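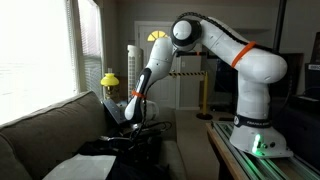
Home > Forums > Shared Spaces > Furniture and Storage

Thread: Items left on the lounge sofa
2,213 views | 5 replies | Share 2

Nurnum_Facilities wrote:
Members are reminded that the sofa beneath the window is provided for seating. Bags, cables and papers are to be placed in the storage units along the corridor. This applies to all users of the second floor, including short-term tenants.

kiani_tenant wrote:
Our office accepts the principle. The corridor units, however, are full, and the request for additional shelving submitted in February has received no reply. Where should a bag go in the meantime?

gray_ledger wrote:
I must disagree with the previous post. A full cabinet does not turn a sofa into a shelf. Visitors have been left standing on two occasions.

Miltuditz_Desk wrote:
Loose cables are the greater concern. They slide behind the seat cushions and are difficult to recover. We ask that each cable be coiled, tied and labeled with the name of the office.

kiani_tenant wrote:
Labeling is acceptable to us. We maintain that the Gurard cabinet, quoted at 2,040 dollars, should be ordered before any rule is enforced.

Nurnum_Facilities wrote:
The furniture budget for this floor is 2,000 dollars. A smaller cabinet at 1,000 dollars is under review. Until it is delivered, papers and bags may be left at the front desk during office hours. Laptops should remain with their owners.

Reply | Report | Back to top
Last updated: 20 March 2022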